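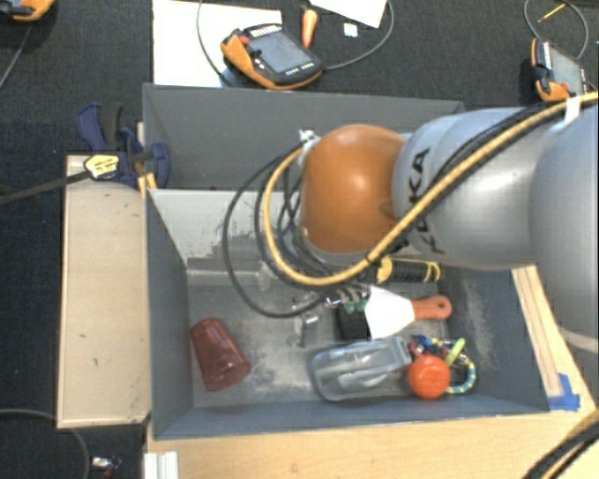 Veikko Kemppainen wants to know why his planner keeps picking "perfect" grasps that end with the gripper pressing on a bin wall, and whether he should just retrain the grasp network. Please don't retrain it yet, Veikko! I did that in April, lost most of the month, and got a network that was slightly better at suggesting the same bad grasps.

What fixed it for me was a dull little filter that sits between the grasp scores and the motion planner. I'm going to go through mine step by step, with the settings I use. I'm running Keane for planning and Tilla for logging, but you can do this with whatever you've got, so long as you can get at the list of grasp candidates before one of them is picked.

What you need first

A depth camera that's already calibrated to the robot base. A grasp detector that gives you a pose, a width and a score for each candidate. A planning scene you can add shapes to. If your calibration is off, stop and sort that out, and come back when you can touch a calibration target where the software says it is.

Step 1: Put the bin in as walls

My first version had the bin as one solid box with "allow collision" switched on, which is a terrible idea and I've seen it in three other people's setups too. Add a floor and four walls as separate shapes. If the walls slope, tilt the shapes to match! I left mine upright for ages and the planner believed in a strip of free space along the bottom edges that simply isn't there.

Do the same for any bin standing next to it. The arm has to swing over that one, and so does everything hanging off the arm.

Then pad them. Mine look like this:

wall_padding_mm: 7
floor_padding_mm: 2
allow_contact: floor_only

With a mixed bin like the one at the top, where a flat scraper and a cup on its side are in the same pile, you really want floor contact allowed for the fingertips. Flat things are hopeless to grab otherwise.

Step 2: Give the cables a shape

This is the step I skipped for longest (I'm still a bit embarrassed). The robot model you load from the vendor files is a lovely clean arm with nothing on it. The real one has a hose pack and a bunch of thin cables drooping off the wrist, and the planner knows nothing about any of that.

Don't try to simulate the cables. Jog the arm through your usual picking poses, look at how far the loops swing out, and attach one fat capsule to the wrist link that covers the worst of it. I turn collision checking on between the capsule and the bin walls, and off between the capsule and the objects in the bin. A loop brushing over a cup I can live with. A loop hooked on the corner of a bin, no thanks.

While you're there, use that same capsule to mask the arm out of the depth image. Otherwise the detector will happily suggest picking up your own wiring.

Step 3: Drop candidates before you rank them

Now the filter itself. In words: take every candidate, place the open gripper at the grasp pose, check it against walls and floor, then back it off along the approach direction and check again. Anything that fails either check goes in the trash before anybody looks at its score.

for g in candidates:
 if hits_static(gripper_at(g.pose, open=True)): drop(g, "wall_at_grasp")
 elif hits_static(gripper_at(back_off(g.pose), open=True)): drop(g, "wall_on_approach")
 elif not reachable(g.pose): drop(g, "no_ik")
 else: keep(g)

Keep the reason string! Past me wrote a version with a plain true/false and then had no clue which check was throwing things out.

The order matters for speed. The wall checks are cheap and the reachability one is slow, so leave it for last. On my machine the whole loop takes 11 milliseconds for a normal batch.

Step 4: Be suspicious of holes in the depth

Clear and see-through plastic is where depth cameras go a bit silly. You get a hole, or worse, you get the bin floor as seen through the object, and the detector thinks there's nothing there to bump into. Shiny bits of metal give you speckle.

I handle it by counting missing depth pixels in the patch under each candidate. If the patch is too holey, I don't throw the candidate out, I just lower its score:

g.score = g.score * (1 - missing_fraction)

So the solid, boring objects get picked first and the awkward see-through ones come later, when there's less clutter around them. If you've got a segmentation model running on the color image, use its mask for the object outline as well and treat any hole inside the mask as solid at the height of the rim. That's a rough guess, but it beats free space.

Step 5: Do something sensible with long floppy stuff

Cords are a pain. A grasp on a cord can be fine at the fingers and still drag half the bin along with it. I add a lift check: after closing, go up a few centimeters slowly, take a second depth image, and compare. If the change covers an area much bigger than the object's mask, lower, open, and mark that spot as blocked for the next couple of tries.

Greer Yule talked me into the "blocked spot" list, and I'm glad, because without it the robot just went back for the same bit of cord over and over.

Step 6: Replay before you run

Before letting any of this loose on the arm, replay it on logs. I had 2213 saved frames from the Clunholm cell in Tilla, ran the filter over the lot, and sorted by drop reason. In 242 of them every single candidate got dropped. I went through those by hand with a large coffee. Most were things jammed right up against a wall where the padding was eating the only good grasp, so I added a fallback: if nothing survives, halve the wall padding and run once more at reduced speed.

If that comes up empty too, have the robot stop and ask for help. Please don't add a third, looser fallback. I tried it and I've got the bent fingertip in a drawer.

Veikko, start with steps 1 and 3 and send me your drop reasons once you've replayed a batch. If "wall_at_grasp" is at the top of the list, leave your network alone. If it's nearly all "no_ik", your bin is probably too far from the base, and I'd try sliding it closer before touching any code.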